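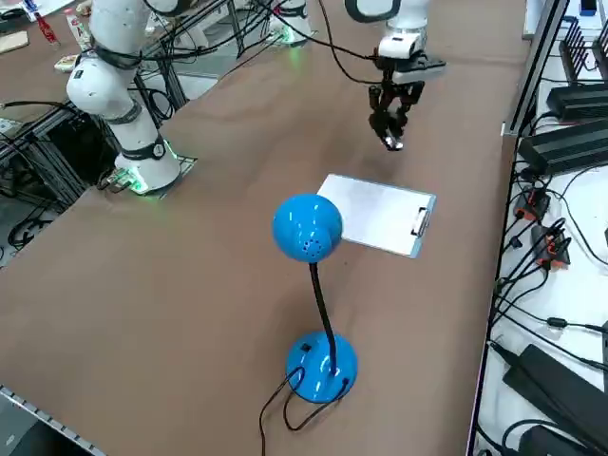 Gudel 300 Height-Adjustable Workbench

The Gudel 300 is a heavy-duty bench for workshops, repair rooms and school technical departments. It has a steel underframe, a solid beech top and a hand crank for height adjustment. No power supply is needed. The bench ships flat in two cartons and is normally assembled by two people.

Item number: 1288
Manufacturer: Marchand
Availability: in stock, Birnerau warehouse

Top

The standard top is glued from full-length beech staves and finished with two coats of hardwax oil. Edges are rounded on all four sides. The underside is oiled as well, so the board takes up moisture evenly and stays flat through the heating season.

The top is 2000 mm long and 30 mm thick. Threaded steel inserts are set into the underside where it meets the frame, so it can be taken off and put back without wearing out the wood. If you want to bolt a vise or a drill stand to the bench, drill straight through. We do not recommend wood screws for anything that will be pulled on.

An unfinished top can be ordered at the same price. It should be oiled within a week of unpacking, on both faces.

Frame

Legs and crossbars are made of square steel tube, welded and powder-coated in light gray. The rear crossbar can be mounted in a high or low position. The low position is stiffer – use it if you plan to do any hammering or filing. The high position leaves room for a drawer cabinet or a shop vacuum.

Each foot has a leveling screw with a rubber pad. The screws can be swapped for anchor plates if the bench will stay in one place. Casters are available but lower the rated load, see below.

Height adjustment

The crank is on the right-hand side and folds under the top when not in use. It can be moved to the left during assembly. Both ends of the bench are linked by a shaft, so the top stays level as it goes up and down. Turn the crank clockwise to raise.

Adjust the height with the top cleared or lightly loaded. The gearbox will lift more, but the crank gets hard to turn and the gears wear faster.

Technical data

Length: 2000 mm
Depth: 800 mm
Height range: 720 to 1020 mm
Rated load, leveling feet: 300 kg, evenly distributed
Rated load, casters: 126 kg, evenly distributed
Frame color: light gray
Assembly: required, hex keys included

What's in the box

Carton 1: top with inserts fitted, felt corner protectors.
Carton 2: two leg units, two crossbars, linking shaft, gearbox, folding crank, four leveling feet, bolt set, hex keys, printed instructions.

Accessories

Bonano drawer unit, three drawers, lockable. Hangs from the top with four bolts and fits the existing inserts on either side.

Bonano rear shelf. Raises small parts and bins off the work surface. Mounts to the back edge.

Lower shelf, steel. Only fits with the rear crossbar in the low position.

Caster set, four swivel casters with brakes. Replaces the leveling feet.

Anchor plates, set of four. Floor bolts are not included, as the right type depends on your floor.

Care

Wipe up water, glue and solvents soon after they spill. Light scratches can be sanded by hand with 180 grit and touched up with hardwax oil. For a bench in daily use, re-oil the top once a year. Put a drop of machine oil on the crank hinge at the same time. The gearbox is sealed and does not need grease.

Check the frame bolts a month after assembly and tighten them if needed.

Changes to this model

Benches delivered since March have the folding crank described here. Earlier ones have a removable crank that clips to the rear leg. The two are interchangeable, and the folding crank can be ordered as a spare part.

Delivery and returns

Delivery is to the curb by freight carrier. The carrier will call ahead to arrange a time. Please check both cartons before signing, and write any damage on the delivery slip – a crushed corner on carton 1 usually means a dented top.

Unassembled benches can be returned within 30 days in the original packaging. Tops that have been drilled or oiled by the customer cannot be taken back.

Questions about custom lengths or orders of several benches go to Sherif Zerouali in the Birnerau office. Please include the item number and the delivery zip code.

Page last updated September 12, 2025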